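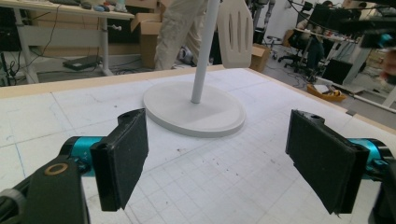
A utensil stand is a freestanding kitchen holder from which cooking tools are hung by the handle. It is also called a utensil tree or, when sold for cups, a mug tree. The common form has three parts: a base, a pole and a set of hooks. The base carries no load apart from the weight above it, but it decides how well the stand resists tipping. A wide, flat, round base joined to a thin vertical pole, both in white, is one familiar pattern and looks much like a small floor lamp without its shade. Stands of this type are used on counters and tables where there is no wall rail or where drilling is not wanted.

Construction

Most stands are made of coated steel, wood or molded plastic. Steel poles are usually threaded at the lower end and screwed into the base from below. Plastic stands are lighter and are often given a metal plate under the base to lower the center of gravity. Poles may be one piece or may come in two sections for packing.

The hooks are fixed in one of two ways. On older stands they are set into the pole at different heights, as on a wooden cup tree. On newer ones they are grouped at the top in a single hub. Some hubs turn so that a tool at the back can be brought to the front. Others are fixed, and the user turns the whole stand.

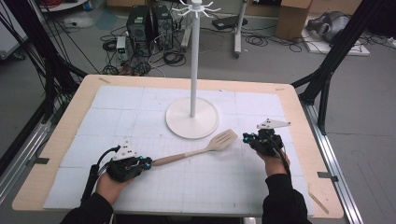
Utensil stand
Entry by Ita Lenihan
Last revised 5th June

Hub stands

In a hub stand the hooks spread outward from the top of the pole like the spokes of a wheel. The type shown has curved hooks on a white hub. Mugs hang from such hooks by their handles, while spatulas, ladles and whisks need a hole or loop near the end of the handle. A wooden spatula with a slotted head and a long handle can be hung this way only if the handle has been drilled or fitted with a cord. The length of the tool matters as well, as the head should clear the base when the tool hangs straight down.

Loading

Tools are normally hung on opposite sides in turn, which keeps the weight over the middle of the base. Heavy ladles placed together on one side are the usual cause of tipping. Wooden tools should be dry before they are hung close to others.

Makers

The Okstead stand, made by the housewares firm Morudeo, has 7 hooks and a fixed hub. The first run was 3000 stands. A later model, the Osuvari, was released in October of the following year with a turning hub and a heavier base.

Care

Coated steel is wiped with a damp cloth and dried. Abrasive pads wear through the coating, most often on the inside of the hooks, and bare steel may then rust.

See also: Cup hook; Knife block; Pot rack; Utensil crock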